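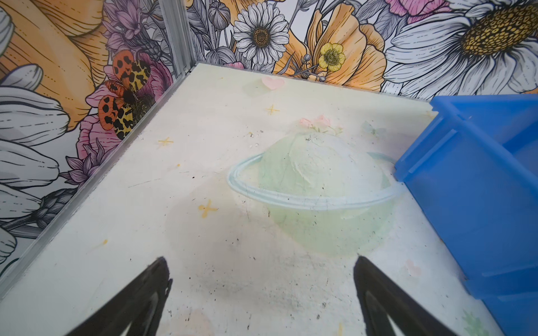 Recording at Skeltbridge: frequently asked questions

What counts as one example?
One attempt at one task, from the moment you press the pedal to the moment you release it. If you pause halfway to answer the phone, discard it and start again.

How many do you need?
The target is 400 for each task. The Clovar model is first trained once we have 2000 across all tasks.

Why is the wallpaper so busy?
Plain walls gave us a model that only worked with plain walls. Each booth has its own patterned walls and printed floor panel. Please don't swap panels between booths without telling Conall Cronin, as the booth number is saved with every recording.

Should I clean the floor panel?
Not between attempts. Smudges and scuffs can stay. Wipe up anything sticky.

Can I move the bin?
Yes, unless the task sheet says it is fixed. Keep part of it within reach of the gripper.

I dropped the object. Do I delete the recording?
No. Pick it up with the gripper and carry on, then mark the attempt "recovered". If it has gone over the rail, stop and mark it "failed". We keep both kinds.

How fast should I go?
At whatever speed you can hold steadily. Long waits with the fingers hanging over the floor get trimmed, which makes extra work for Vlastimil Hájek, who checks the files.

Where do the recordings go?
They are copied to the Hurow server overnight. Leave the booth computer switched on.

Can I see what the wrist camera saw?
Yes, open the last attempt from the Review tab. Check it after your first few attempts in case the lens needs a wipe.

Last updated April 2025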